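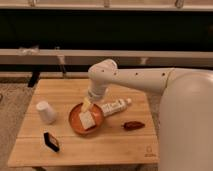 Urner Shared Workshop. Arm cell inspection, Puvow build, 14 May 2019. The checks cover the arm, the table and anything left within reach. The round dish holding the white block stays on the table for the handling test.

Home | Bookings | Safety | Forms

1. Reach area. Pass. Keep 800 mm clear on the operator side.

2. Table. Pass. Comment: the seams between the boards should be checked again in June.
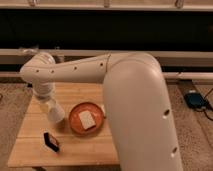
3. Speed limit. Set to 12 per cent. Pass.

4. Emergency stop. Fail. Replace the button and retest 2 times before use. 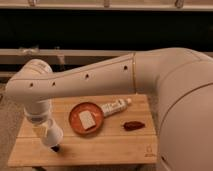

Item 4: gripper above the table, left of the dish.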